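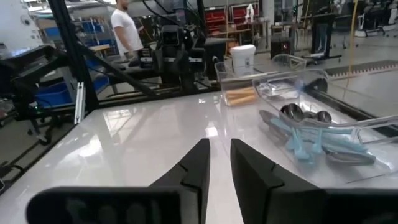

1. Introduction

In many family recipes the quantity is given by spoon. "Two spoons of flour, one spoon of honey." The person who wrote the recipe knew very well which spoon was meant, but the person who reads it thirty years later does not. Our project in the course Food and Everyday Culture deals with this question. We wanted to learn how people in Jekstead understand the word "spoon" when there is no other information, and how much the result differs in grams.

The group consisted of Kurniawati Entili, Uzma Sandhu and Aarne Tikkanen. Our supervisor was Antonina Karpenko. The idea came from Kurniawati, who received a handwritten cake recipe from her aunt and has failed with it two times.

2. Background

The tablespoon as a measure is 15 millilitres in Britain today, but in Australia it is 20 millilitres. Older British cookery books often expect a rounded spoon, which means that there is as much above the edge as below it. In Finland, where Aarne grew up, a set of measures with fixed names is common in the home, and the recipes follow it. In the families of Uzma and Kurniawati the spoon for measuring was the same spoon that was used for eating, or for serving rice.

We did not find any earlier study about our town. There is a small collection of recipe notebooks in the Fairclough reading room, and Terence Haworth, who looks after it, kindly allowed us to copy pages from 5 notebooks. In most of them the word "spoon" stands alone. One notebook, from the Gromska family, uses "the big spoon" and "the good spoon" and never explains the difference.

3. Method

We prepared a short questionnaire and left it in the library and in the entrance of the Moveck adult learning centre during October. We received 157 answers which could be used. Some sheets we had to leave out, because the person had answered for the whole family with different handwriting on each line and we could not separate the answers.

The questions were:
- If a recipe says "one spoon", which spoon do you take?
- Do you fill it level, rounded or heaped?
- Is it the same for flour, sugar and oil?
- Who taught you this?

After the questionnaire we made a practical test in the teaching kitchen. Each participant brought a spoon from home and measured flour, sugar and honey in the usual way. We weighed every portion on the same scale.
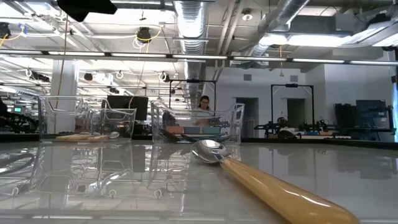
Every portion was weighed two times and the mean value was written down. The flour was from one bag, kept closed between the participants. Honey was difficult, as a part of it stays on the spoon, and we decided to weigh the bowl before and after and to ignore what was left. We know that a different decision is possible here.

4. Results

The most usual answer to the first question was the tablespoon, followed by the dessert spoon. Younger people more often said that they own a measuring set. Older people more often said "my spoon", and a few wrote down a description of it with great care - the length, the pattern, where it was bought.

The difference between level and heaped was larger than we expected. For flour, the heaviest heaped portion had 4 times the weight of the lightest level one. For sugar the difference was smaller. With oil there was almost no question about heaping, but several people said they pour until it "looks right" and hold the spoon only for politeness.

To the last question, most people answered mother or grandmother. School was mentioned rarely.
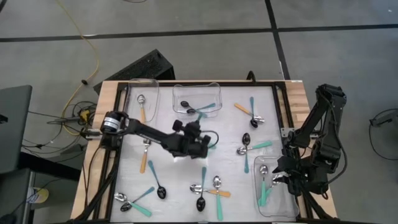 Page last modified: Jun 9, 2019

5. Discussion

Our results show that the word "spoon" works well inside one family and less well outside it. A recipe which is passed on without the spoon is in some way incomplete. On the other hand, many dishes accept a big variation. Soup, stew and most sauces are tasted during cooking and corrected. Baking does not allow this, and it was baking that gave our participants the most trouble.

There are weak points in our work. The people who took a questionnaire were probably already interested in cooking. Also, some participants measured more carefully than they would at home, one of them said so herself.

With more time we would like to go back to the Gromska notebook. Kurniawati has tried one of its biscuits with a heaped tablespoon of flour and again with a level dessert spoon. The second dough was too soft to roll.

6. Thanks

We thank Antonina Karpenko for reading two drafts, and Terence Haworth for his patience with the copying machine.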